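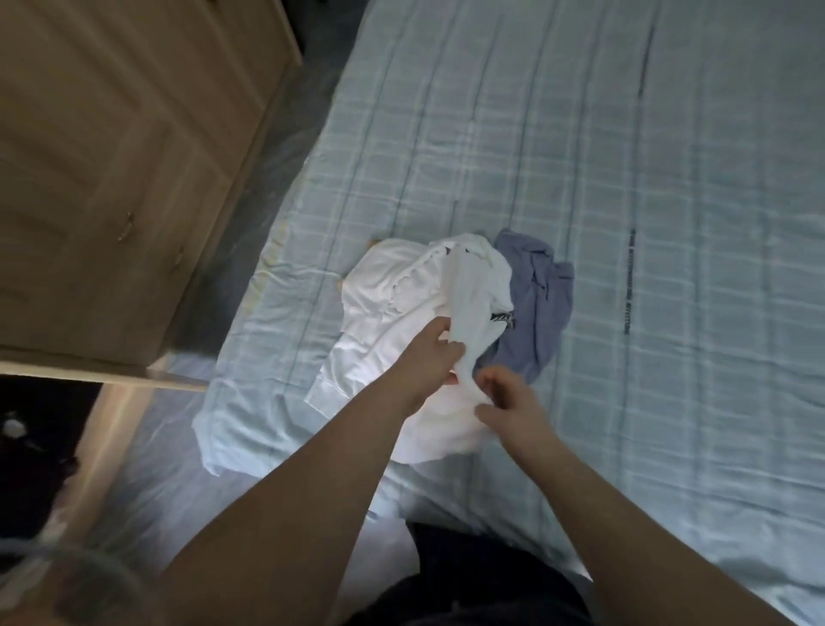 Bedroom notebook, folding the laundry on the bed

May 27, 2020

I start a new page, the old one became full of arrows. For colleagues who come to this notebook later: in the bedroom at Sadbridge we try to find one way of folding which works on a soft surface. On a table everybody folds well. At home most people fold on the bed, and there the sheet moves with the cloth, so the corners do not stay where you put them.

The bed stands next to the wooden dresser, with a narrow gap of floor between them. I asked Khôi Trình if we should pull the bed farther away. He thinks no, because in a real bedroom you also have little space, and the drawers must be near when the pile is ready. So we keep it. The light blue sheet with the plaid stays also. I like it for practical reason: the lines help me to see if a fold is straight. But when the sheet gets wrinkled the lines bend and then they help less. Pull the sheet flat again between garments, please. I forget this myself.

The white shirt

This one is difficult. The fabric is slippery in the fingers and when it comes out of the basket it wants to stay in a heap. My notes for it:

Find the hem first. If I begin from the collar I lose the hem and must search for it in the folds.
Lay it with the front down, sleeves out to the sides.
Smooth from the middle to outside, with flat hands, not with the fingertips. Fingertips make new small wrinkles.
Sleeves in, then the sides, then fold up from the hem in one movement.

With this order the shirt stays together when I lift it, but it opens again in the pile if something heavy is not on top. Aatos Pelkonen puts the white shirt always second from the top, under a sweater. It is a good idea and I copy it.

We tried also the Pleline folding board. I was hoping for more. On the bed it sinks at one side and the shirt slides down slowly to that side. On the table it is fine, so I do not say it is a bad product, only that it is not for the mattress. I returned it to the shelf. If someone wants to try with a harder board underneath, write the result here.

The gray garment
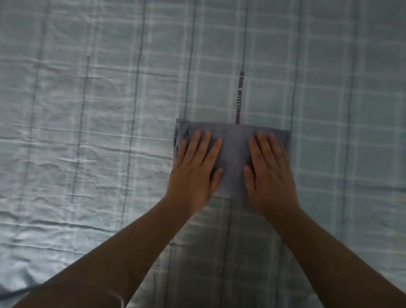
Reading time: 6 min

Much easier. The gray cloth is soft and it stays where you press it. The problem is the left side. The right edge comes square almost by itself, and the left one remains puffy, with the cloth pushing outward. I think it is my habit: I press first on the right and so the extra material travels to the left and has no place to go. Next time I will press in the center, both hands, and then go outward.

Second point, the dark strap with EQUAL AFFECTION printed on it. When I fold, it lies out from the top edge. For the drawer this is not nice, it catches on the other things. Khôi Trình says to tuck it into the last fold. I say to lay it across the garment before the first fold, then it is closed inside and cannot slip. We did not agree, and both ways should be tried on the same day by the same person.

There is also a little thread, or maybe lint, sticking out near the upper left corner. Please do not pull at it. If it is a thread, it can open the seam. Look first, then cut with the small scissors.

Time and drawers

I do not want to make a race from this, but we wanted to know what is normal. The full load from the Jornville order was 37 pieces, and I needed about 40 minutes with the sheet pulled flat every time. The last 6 pieces were socks and I did not fold them, only paired. Mạc asked if the socks should be counted. I left them in.

The upper drawer closes well if the pile is standing on its edge. If the pile is lying down, the top piece rubs on the wood and the front comes unfolded. So - standing, with the straight fold up. The lower drawer is deeper and it is not so important there.

To do before July

Try center pressing on the gray cloth and compare the left edge.
Decide about the strap.
Buy one fitted sheet in the correct size. The present one bunches near the side and I have to walk around the bed too often.
Ask Aatos Pelkonen to write down his pile order, he has it only in his head.
Wash the white shirt without softener one time - I suspect it makes the slipping worse, but I have no proof for it.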